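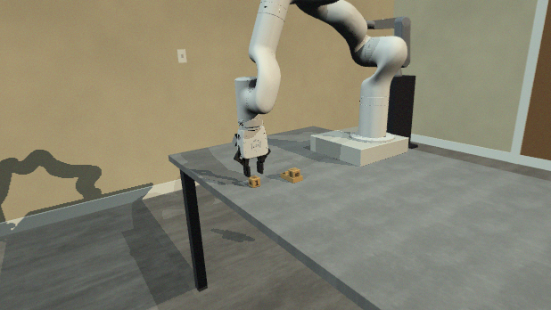 The Ferry Money

Geeta Sisodia got to Zallside on the last ferry with a suitcase and her brother's keys. It was December and the harbour lights were already on. The crossing had cost 85, which she thought was a lot for forty minutes of being cold.

The flat was over Ngô, a shop that sold thread and buttons. A woman was pulling down the shutter.

"You're the sister," the woman said.

"Yes."

"Kerubo Koech. I run this. He owes me 800."

Geeta put the suitcase down. "What for?"

"Rent, mostly. Six weeks of it. And a coat."

"He bought a coat from you?"

"I lent him the money for one. He was going to Sivano and he didn't have anything warm."

Geeta had not heard of Sivano. Kerubo said it was up the coast, past the quarry, and that the bus went twice a day if it went at all.

Upstairs the bed was made. There was a tin of peas in the cupboard and a bill from the water company. In the drawer by the window she found an envelope with her name on it, and inside that were three 20 notes and a ticket stub. No letter. She looked in the envelope again, then under the drawer lining.

She went back down. Kerubo was in the back of the shop eating soup out of the pan.

"He left 60," Geeta said. "You'd better have it."

"Was it for me?"

"It had my name on it."

"Then it's yours." Kerubo got a second spoon and pushed the pan across. "Did he say when he was coming back?"

"He didn't say he was going. Our mother got a card in the autumn and it was all about the weather."

"He talked about her. He said she sang in the car."

"She doesn't drive," Geeta said. "That was our aunt."

They ate the soup. A van went past towards the harbour and the buttons rattled in their tubes. Geeta asked what time the bus left and Kerubo told her ten past seven, from outside the chapel, and that she should stand where the driver could see her.

"What colour is the coat?" Geeta asked.

"Green. Too long in the arms. I told him I'd take them up, but he wanted to get off."

Geeta wrote green on the back of the envelope and put it in her pocket.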